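Sameo Pauses Tabletop Tidying Release After Fault in Simulated Bedroom Tests

Reading time: 3 minutes

LARKTON, 2020-04-11 — Sameo has paused the next release of Akinola, its control software for home-help robots, after finding a fault in the part that decides when the arm may reach across a table. The fault was found in simulation. No robot in a home was running the affected version, and no one was hurt.

The company ran 325 trials of a tidying task in a simulated bedroom. In 166 of them the software used an old position for an object on the table when it planned the arm's path. The arm then moved as though the space was clear. In some trials the planned path went straight through a mug or passed too close to the legs of a floor lamp.

Akinola keeps a record of where each object was last seen. When the robot drives from one part of a room to another, the record should be marked as out of date until the camera sees the table again. A change made to speed up the start of each task caused that mark to be skipped. The stop check, which should have caught the error, read from the same record and so agreed with it.

"The check was asking the same source twice," said Lawal Effiong, who leads safety testing at Sameo. "We should have seen that when we wrote it. A check that shares its data with the thing it is checking can't do its job, and we are changing how we build them."

The test room has the kind of furniture that makes the task hard: a bed, side tables, a lamp on thin tripod legs and a dark tabletop with small items set close together.
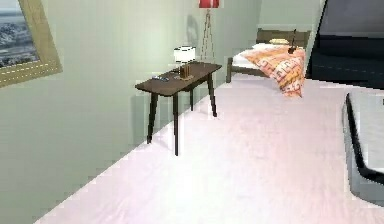
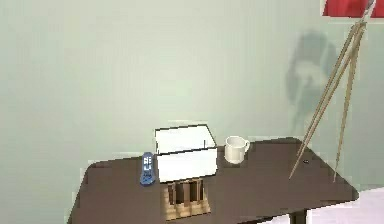
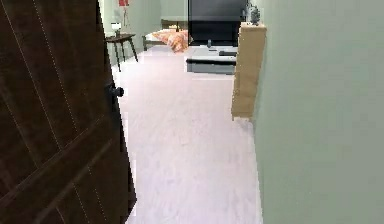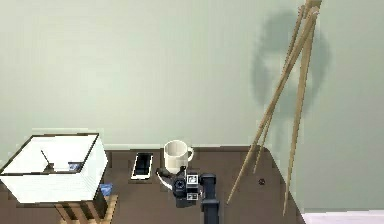

Simulated views from the bedroom tests. The last view shows the robot's gripper in front of the white mug.

Sameo has taken 2 steps so far. The faster start has been removed, and the robot must now get a new view of the table before any reach begins. The stop check has also been moved to a separate program that works from the live camera feed. If the 2 sources disagree, the arm holds its position and the robot asks for help.

The new check makes each task slower. Effiong said the company accepts the delay for now and will not try to win the time back until the full set of trials has been repeated with changed lighting and moved furniture.

Testers first noticed the problem when the arm stopped short of objects that were well within reach. This was logged as a minor timing issue. A later review of the planned paths showed that the short stops and the unsafe paths had the same cause — the software was working from positions that no longer matched the table. Sameo now requires a path review whenever an arm stops early without a clear reason.

Customers using earlier versions of Akinola do not need to do anything. The faster start was never part of those versions. Partners with access to the test build should stop using it for any work with a physical arm and return to the last approved build. A written notice with instructions has gone to each of them.

Bastonis, which supplies the room models used in the trials, is preparing 4 more room layouts with narrow-legged furniture near work surfaces. Sameo plans to share its test results with partners before setting a new release date. The release will not take place before October.

About Sameo
Sameo develops control and safety software for robots that carry out household tasks. The company is based in Larkton.

Related items
Akinola test build: notice to partners
How Sameo reports faults found in simulation
Bastonis to supply room models for home robot trials
Lawal Effiong to lead safety testing at Sameo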